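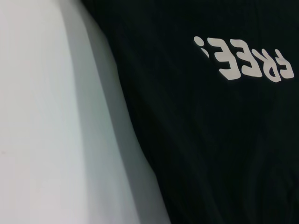

Par Archana Dixit | Opinions | 17 octobre 2024

**Les abris ne se décrètent pas dans un communiqué**

Le ministère a publié en juillet une carte des lieux de protection de la population. On y trouve des caves d'immeubles, des parkings souterrains, deux tunnels piétons et le sous-sol d'une patinoire. La carte est claire, elle s'ouvre bien sur un téléphone, et les élus de tous bords l'ont saluée. Je voudrais expliquer pourquoi elle ne m'a pas rassurée.

J'ai passé une partie de l'été à Dzene, ville de garnison et de gare, à deux heures de la frontière. La carte y signale 32 abris. Avec Vija Paulauskas, ingénieure en bâtiment à la retraite qui connaît ces sous-sols depuis ses débuts, je suis allée les voir l'un après l'autre. Nous avons pu entrer dans 12 d'entre eux sans rendez-vous. Pour les autres, il fallait une clé, et la clé se trouvait chez un syndic, dans une école fermée pour les vacances ou chez un propriétaire qui n'avait jamais été prévenu que sa cave figurait sur une carte officielle.

Je ne reproche à personne d'avoir fermé une porte de cave. C'est ce que font les gens raisonnables. Je reproche à l'État d'avoir compté ces portes comme ouvertes.

La politique de défense de notre pays se discute depuis deux ans et demi dans les mêmes termes : combien de chars, combien de batteries antiaériennes, quelle part de la richesse nationale. Ce sont des questions sérieuses et je n'ai pas de goût particulier pour le pacifisme de tribune. Un pays voisin d'une puissance agressive doit pouvoir se battre, et ses alliés doivent en être convaincus. J'ai soutenu dans ces pages les deux dernières hausses du budget militaire et je les soutiens encore.

Mais la guerre en Ukraine montre aussi autre chose, que nos débats laissent de côté. Les frappes visent les centrales, les transformateurs, les chaufferies. Elles visent la possibilité de vivre chez soi en janvier. Une armée peut tenir sa ligne pendant que la ville située derrière elle se vide parce qu'il n'y a plus d'eau au quatrième étage. Les militaires le savent mieux que nous. Le commandant du district avec qui j'ai parlé à Dzene, et qui préfère ne pas être nommé, m'a dit que sa première inquiétude en cas de crise serait la route de l'ouest, bloquée par les voitures des familles.

Or qui est chargé de retenir ces familles, de leur donner une raison de rester ? Chez nous, la commune. La loi lui confie l'accueil, l'eau, le chauffage de secours et l'information. Elle ne lui confie pas d'argent. À Dzene, le service de protection civile tient dans un bureau de la mairie et emploie trois personnes, dont l'une s'occupe aussi des autorisations de feux d'artifice. Kadri Rebane, qui le dirige, a demandé l'an dernier un second groupe électrogène pour l'hôpital. La réponse est venue au bout de sept mois : la demande relevait du ministère de la Santé. Celui-ci l'a renvoyée vers l'Intérieur.

« Je ne suis pas en colère, m'a-t-elle dit. Je voudrais savoir à qui écrire. »

On me répondra que la protection civile coûte cher et qu'un budget n'est pas extensible. C'est vrai. Il faut pourtant regarder de quelles sommes il s'agit. Équiper correctement les abris de Dzene, c'est acheter des lampes, des bidons, des toilettes sèches, des couvertures, des radios à piles, et payer des serrures que l'on puisse ouvrir à distance ou avec une clé commune. Rien de tout cela n'exige un appel d'offres international. Sastham, commune plus petite et plus pauvre, l'a fait pour ses écoles en un seul exercice budgétaire, en reportant la réfection d'un rond-point. Le rond-point est toujours en mauvais état et l'on s'en plaint au conseil à chaque séance. Les caves des écoles, elles, s'ouvrent.

On me répondra aussi qu'il ne faut pas effrayer la population. L'argument revient à chaque fois, souvent chez des responsables de bonne foi. Je le crois faux. Lors de la réunion publique organisée à Plastholm au printemps, la salle était pleine, et les questions portaient sur des choses simples : peut-on venir avec un chien, où mettre un père qui ne descend plus les escaliers, que faire si l'alerte sonne pendant la classe. Les gens qui posent ces questions ont déjà peur. Ils demandent une réponse. Quand la mairie n'en donne pas, ils vont la chercher sur des groupes de messagerie où circulent des consignes absurdes, parfois rédigées par des gens qui ont intérêt à ce qu'elles le soient.

Birutė Jõgi, députée de la majorité et rapporteure du texte sur la résilience, défend une position différente de la mienne, et je la résume en essayant d'être juste. Selon elle, il faut d'abord établir des normes nationales, parce que des abris équipés au hasard des bonnes volontés locales créeraient des inégalités entre communes. Les crédits suivraient. Le calendrier qu'elle propose prévoit 24 mois pour les normes. Je comprends le souci d'égalité. Je constate seulement que pendant ces deux ans l'égalité consistera à n'avoir rien nulle part, sauf à Sastham. Une norme pour les portes blindées et la ventilation demande du temps, soit. Une norme pour les bidons d'eau peut s'écrire cette semaine.

Le texte a un autre défaut, dont on parle moins. Il autorise l'État à déléguer l'inspection des abris à des prestataires privés. La société Sindow, qui a obtenu le marché pilote dans l'est du pays, inspecte sur dossier : le propriétaire envoie un plan et remplit un formulaire, un agent valide. La méthode est rapide – elle explique sans doute que la carte ait été prête en juillet. Elle explique aussi que l'un des abris validés à Dzene soit un ancien séchoir dont l'escalier a été muré. Mme Paulauskas m'a montré le mur. Il est bien fait, d'ailleurs, et date visiblement de plusieurs années.

Que faudrait-il faire ? Je m'en tiens à ce qui peut être décidé avant l'hiver. Une dotation directe aux communes des districts frontaliers, fléchée sur l'équipement des abris existants et contrôlée après coup. Une visite physique de chaque lieu inscrit sur la carte, avec retrait de ceux qui ne s'ouvrent pas, même si le total affiché baisse et que l'opposition s'en amuse. Un interlocuteur unique pour les mairies, avec un nom et un numéro. Et un exercice, un vrai, un jour ouvré, avec les écoles et les commerces, dont le compte rendu serait public.

L'exercice est le point auquel je tiens le plus. Plastholm en a organisé un pour le seul quartier du port. Birutė Šimkus, qui y dirige une école primaire, m'a raconté que les enfants étaient descendus dans le calme, puis que l'on s'était aperçu que les téléphones ne captaient pas au sous-sol et que les parents, sans nouvelles, étaient arrivés en masse devant la grille. Depuis, un panneau y est affiché à chaque alerte et un adulte reste à l'entrée. C'est une correction minuscule. Aucun formulaire ne l'aurait suggérée.

La discussion budgétaire s'ouvre dans quelques semaines. Elle portera, comme d'habitude, sur les avions. Je souhaite que quelqu'un, dans l'hémicycle, demande au ministre combien d'abris de sa carte il a visités lui-même, et qu'on lui laisse le temps de répondre. À Dzene, Mme Rebane a renvoyé sa demande de groupe électrogène, cette fois en deux exemplaires, un pour chaque ministère.

Accueil Politique Monde Économie Opinions Culture Archives Rechercher

Contact – Mentions légales – © Tous droits réservés – Haut de page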